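Pre-Purchase Inspection Checklist: Second Handheld Gripper Station
June
Posted by Larura Equipment Planning
4 comments | 19 shares

Scope: the existing handheld gripper station, inspected before money is committed to a second one. Each item carries a result (OK, OPEN, FAIL) and a comment. Budget lines are in dollars. The ceiling for the second station is 3000, excluding the table, which comes out of the furniture line.

1. Work surface

1.1 Tabletop level and stable under hand load. OK.
1.2 Corners rounded or guarded. OK. Specify the same on the second table. The Dranow quote lists square corners as standard, and rounding as an option with no price. Ask.
1.3 Surface finish suitable for cameras. OPEN. The light wood grain is easy to work against, but the finish throws back a bright patch under the present lighting. Request a matte sample before ordering. If the matte top costs more than a diffuser, buy the diffuser.
1.4 Surface clear of items not in the task. OK.

2. Grippers

2.1 Fingers free of chips, cracks and burrs. OK on both units.
2.2 Finger pads seated, edges not lifting. OK on the left unit. OPEN on the right unit, pad edge to be rechecked after the next full shift.
2.3 Screw holes and threaded inserts undamaged. OK. Inserts should be metal on any new unit. Tosh offers a version with threads cut straight into the body at a lower price. Decline it – we swap fingers too often.
2.4 Fingers open and close through full travel without sticking. OK.
2.5 Opening wide enough for the retail cartons on the item list. OPEN. Measure the narrow side of each carton first, then compare with the data sheet. The long cartons are the deciding case.
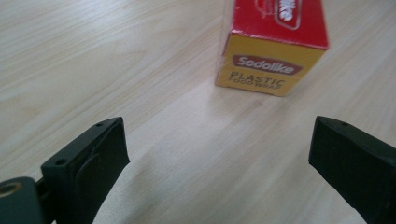
2.6 Spare finger sets in stock. FAIL. One set on the shelf, two required. Reorder under consumables at 40 per set. Do not charge this to the second station.
2.7 Weight acceptable for a full session held at arm's length. OPEN. Operators report forearm fatigue late in the session. Get the weight of the Tosh unit in writing, with plate and cable attached. The brochure figure leaves both out.

3. Cables

3.1 Cable jackets intact from gripper to connector. OK.
3.2 Strain relief at gripper end. OPEN. Fitted, but stiff. The second station should have a softer boot.
3.3 Cable length allows full reach without pulling on the hand. OK.
3.4 Cables clear of items and containers during work. OPEN. A hanging cable can catch on a mesh rim. Price an overhead cable support for both stations and compare with clips along the rail. Clips are the cheaper start.
3.5 Floor cables secured. FAIL. Loops on the floor beyond the table need a cover or a wall route. Fix before a second set is added, as the new table will share the same outlet unless electrical work is approved.

4. Structure and surroundings

4.1 Side rails straight and tight at the joints. OK.
4.2 Crossbar and posts secure. OK. Retorque at the next monthly check.
4.3 Curtains clear of the operator's elbows. OK.
4.4 Floor beside the rails free of stray articles. FAIL. Clear before work starts. Add a small shelf to the budget so that articles have somewhere to go.
4.5 Room for a second table with walkway. OPEN. Facilities has the floor plan. No purchase order goes out until they sign it.

5. Items and containers

5.1 Baskets free of bent or sharp wire. OK.
5.2 Cartons clean, closed and not crushed. OK. Replace at the first soft corner, since a crushed carton grips differently from a new one.
5.3 Item stock sufficient for two stations. FAIL. Tovadska quoted 298 for a mixed carton and basket set, delivered. Accept, and book it as a one-time cost. 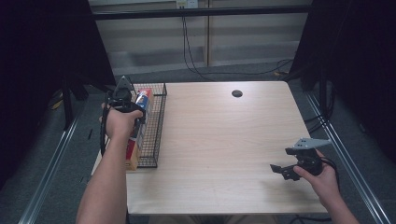

Two-handed work at the station, carton in wire basket.

6. Budget notes

6.1 Grippers are the largest line. Quote them as a pair, with one spare cable each.
6.2 Warranty. Dranow covers parts only. Tosh covers parts and return shipping but wants the unit back in its original box – keep the boxes.
6.3 Lead time. Both suppliers should state it in working days from receipt of order.
6.4 Training hours are not in the ceiling. They go to the operations line, as before.
6.5 Calibration after delivery. Not quoted by either supplier. Ask whether it is included or billed per visit.

7. Disposition

Station one may stay in use once 3.5 and 4.4 are closed. Approval of station two is held until 2.5, 3.4 and 4.5 have answers. Item 2.6 is ordered separately and does not hold anything up.

4 comments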